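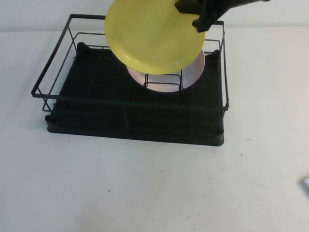

Yellow plate over the rack, held at the rim.

Teaching the arm: frequently asked questions
Kept up by Siham Lamrani for everyone who signs up to the Sesari bench. Last tidied September 2019.

Do I need to be able to program?
No. You need to be able to put a plate in a rack. Most people arrive with years of experience and then discover they have been doing it without looking.

By hand or by remote?
Either. By hand means you switch the arm to slack, take hold of it above the wrist and walk it through the job. By remote means you sit at the Jollbridge desk with the two handles and watch the wrist view on the screen. We start everybody by hand, and most people ask for the handles within the hour, usually rubbing a shoulder.

How many times do I have to show it?
50 good ones for a single task. Bad ones don't count, but please don't delete them. Rigoberto Salazar goes through the rejects and he likes a full box.

What is a bad one?
Dropping the plate, obviously. Also stopping halfway to think, going back for a second try at the slot, or taking a scenic route over the rack. The arm copies hesitation beautifully. We had a model in June that paused above the rack every single time, exactly as Eusebio Ñahui does when he is deciding about lunch.

Where should I grip the plate?
At the rim, with one finger each side, and not too near the edge you mean to put in first. If you're on the handles, check the wrist view before you let go.

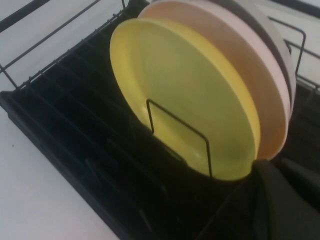 The slot matters more than the grip, though. Get the bottom edge down between the wires, let the plate lean the way its neighbours lean, and only then open the fingers. Opening early is the commonest fault on the sheet, and I say that as the person with the most entries.

Can I do the plates in any order?
Yes, and do vary it. If yellow always goes in last, the arm will conclude that this is a law of nature.

How long is a session?
23 minutes, then a break. Begoña Carrasco worked this out from the error logs and will show you the graph whether you ask or not.

It did something odd. Do I press the red button?
Yes. You will never be told off for pressing it. You may be told off for grabbing the arm.

What happens to my recordings?
They go on the Chambi drive under your initials. There were 1,547 on there at the last count, and 3 of those were somebody leaning on the pedal.

Can I bring my own crockery?
Ask Roxana Bedoya first. Nothing with gold on it, and nothing your mother will want back.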